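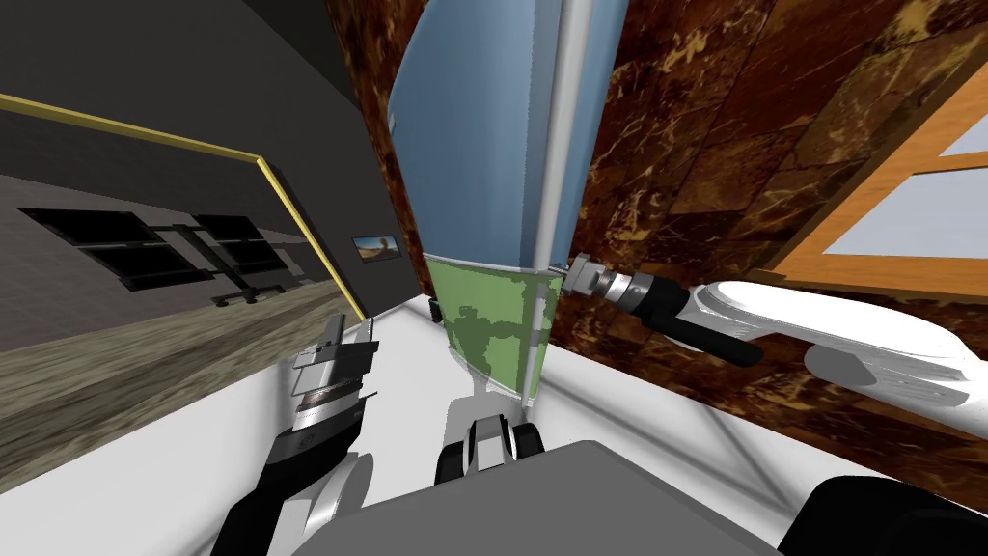
My grandmother's sourdough and my second winter with it

11/12/2020

When I moved from Thessaloniki to the north of England, I brought with me two coats, too many books and a small jar of dried starter from my grandmother. She called it simply "the yeast", although in our village every house had one and every house believed that its own was the best. For a long time the jar stayed in a cupboard. I had a job with long hours and there was a good bakery on my street, so I did not feel the need.

Last February I finally opened it. I crumbled the dry pieces into warm water, added flour and waited. For the first few days it smelled of old socks and I was sure I had killed it. My friend Despina Dimitriou, who bakes much better than me, told me on the telephone to stop looking at it every hour and to feed it in the evening only. On the sixth day it had bubbles. I was so happy that I woke up my husband to show him, and he was polite about it.

The first loaves were flat and sour. The crust was so hard that we had to use the big knife, and Andor said it would make a good doorstop. My mistake, I think now, was that I followed the recipe as it is done at home. My grandmother's kitchen was hot most of the year. Mine is 16 degrees in the morning. What she did in four hours takes me the whole night, and sometimes the next morning also.

So I changed the way I work. I mix the dough after dinner, with less water than before, and I leave it in the oven with only the lamp on. In the morning I shape it and put it in a bowl with a floured cloth. Then it rests again, for as long as it wants. I have learned to press it gently with a finger and see how quickly it comes back. If it jumps back immediately, it needs more time. If it does not come back at all, I was too late, and I make flat bread in the frying pan with oregano and we eat it with cheese.

The flour was another problem. In the spring the shops had none and I bought a big sack from a mill, together with my neighbour. It was wholemeal, quite coarse, and the starter loved it. The bread did not love it so much. Now I mix it half and half with strong white flour, and this is the loaf that my children will eat without complaining.

There is one thing I still cannot do, and this is the Christmas bread with the cross on top. The dough has orange, cinnamon, cloves and a little mastic, and the sugar makes it slow and heavy. Last year I used yeast from a packet. This year I want to try with the starter, even if I have to begin two days before. My aunt Kalliopi wrote me her recipe, but she measures with a water glass, and I do not know which glass – she has many.

If somebody reading has made a sweet dough with sourdough in a cold house, please write to me how long you waited for the first rise. I would also like to know if you put the walnuts in at the beginning or after. My aunt says after, Despina says it makes no difference, and I have only one bag of good walnuts left.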